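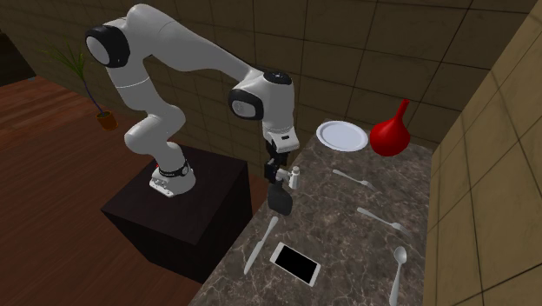
Unit 5: Static Friction on Level Floors

Static friction keeps a resting load in place until the applied push exceeds a limit. The limit equals the coefficient times the normal force.

Case: a cabinet presses on a level floor with a force of 1,000 N. The coefficient is 0.4, so the limit is 400 N. A level push of 15 N is met by 15 N of friction.

Once sliding starts, use the kinetic coefficient. Contact area does not enter the formula.

Problem set: Ching-wen Shek, due in October.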